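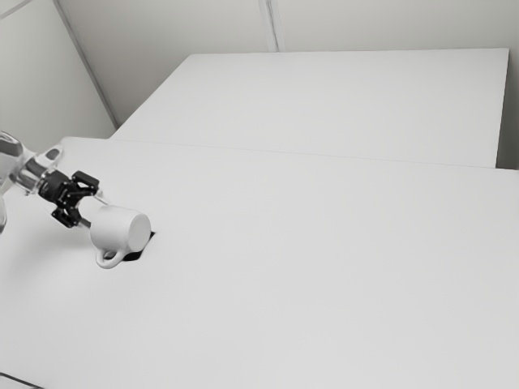
# 小型アーム+グリッパーの導入、予算の組み方がわからない

投稿:nekoze_kikaku

社員食堂の返却口で、食器を仕分ける工程の自動化を検討してます。まずはマグだけ。いま手元にあるのはシミュレーションだけで、実機はまだ一台も買ってません。白いマグが横倒しになってて、口がグリッパー側を向いてる状態。うちの返却口、こういう倒れ方がけっこう多いので、立ってるやつより先にこっちを見てます。

で、困ってるのが買い方と予算。

- 仕分けるマグは昼だけで359個(6月に数えた)
- 予算の上限は800万円。設置工事こみ。ここは動かせない
- 人は2人ついてるのを1人にしたい
- 稟議の締めが木曜。まずい

候補は二つ。FlevariのアームにグリッパーもFlevari純正でそろえるか、アームだけFlevariにしてグリッパーはRutkowskaにするか。前者は見積もりが一枚で済むので楽。後者は指先を交換できるのがいい。ただ制御側のつなぎこみが別料金で、金額がまだ出てこない。営業に聞いたら「現場を見てから」とのこと。

聞きたいこと。

- 本体以外で、見落としがちな費用って何がありますか
- シミュレーションの結果って稟議に付けて意味ありますか
- リースと購入、この規模だとどっち?

シミュはMemexで作ってます。ライセンスは年契約で、来年も要るのかどうかもわかってない。詳しい方お願いします。雑な書き方ですみません、昼休みに書いてます。

---

**haisen_ya**

食品工場で似たようなのを2回入れました。順番に書きます。長いです。

まず800万が工事こみなら、本体に使えるのは半分くらいだと思っておいたほうがいい。うちで本体以外にかかったもの:

- 架台と固定。床が水洗いする場所だとアンカーの打ち方で値段が変わる
- 安全まわり。柵かエリアセンサー、それとリスクアセスメントの工数
- カメラと照明。白い食器を白っぽい台に置くなら照明代はケチらないこと。うちは台のほうを濃い色に張り替えた。それがいちばん安かった
- グリッパーの指先の予備。消耗品として年間で計上
- 立ち上げ後の調整。業者に来てもらう日数ぶん、最初から見積もりに入れさせる
- 担当者の教育。2人ぶん取っておかないと休めなくなる

最後の二つは稟議で削られやすい。削られると後で泣きます。泣きました。

グリッパーの話。横倒しで口がグリッパー側なら、縁をつまむのか胴を挟むのかで必要な開き幅がぜんぜん違う。把手が下に来てると回し方も変わるし。カタログの最大ストロークだけ見て買うと、指先を付けた状態で足りないことがある。実物のマグを何種類か箱に詰めて両方の業者に送りつけて、掴んでる動画をもらってください。タダでやってくれるところが多いです。断るところは候補から外していい。

シミュレーションは付けて意味あります。ただしサイクルタイムの根拠としては弱い。359個を昼の何分でさばくのか、そこから一個あたりの秒数を出して、シミュの秒数と並べる。余裕が少ないならその時点で黄信号。濡れた食器の滑りとか、重なってるやつとか、シミュには入ってないでしょうたぶん。そこは「実機検証で確認」と一行書いとく。

あと制御のつなぎこみの金額、出てこないまま稟議に上げるのは危ない。上限額だけでも書面でもらうこと。

---

**pon_de_keisan**

リースか購入かだけ。

この規模ならレンタルで数ヶ月→購入、がいいと思います。いきなりリースだと途中解約がきついので。アームは中古でも値がつくけど、グリッパーと架台はほぼゼロ。なので架台は安く。

あと比較表に「何もしない場合」の行も入れてください。人件費がそのまま載る行。うちの経理はそこしか見ません。保守費は別の行にしたほうが通りやすかったです、本体に混ぜると高く見えるみたいで。

会社によって償却の扱いが違うので、経理に先に聞いたほうが早いかと。

---

**tsurumi11**

Warkhamのやつじゃだめなんですか? 安いって聞きましたが。使ったことはないです。

あと食器を全部プラのカップに変えて積んで返却してもらえばロボットいらないかも

---

**nekoze_kikaku**

ありがとうございます。助かりました。

照明と台の色、まったく頭になかったです。台はいま薄いグレーで作ってたので、濃い色にしたバージョンもMemexで出してみます。サイクルタイムの表も作る。

Flevariには制御こみの上限額をメールで聞きました。返事まち。Rutkowskaにはマグを11個送ることにしました、総務が箱をくれたので。

Warkhamは代理店が県内にないので今回は見送りです。カップ変更は前に社内アンケートで負けてます…

稟議は木曜に間に合わなければ来月に回します。レンタルの見積もりも取って、金額がそろったらまた書き込みまます。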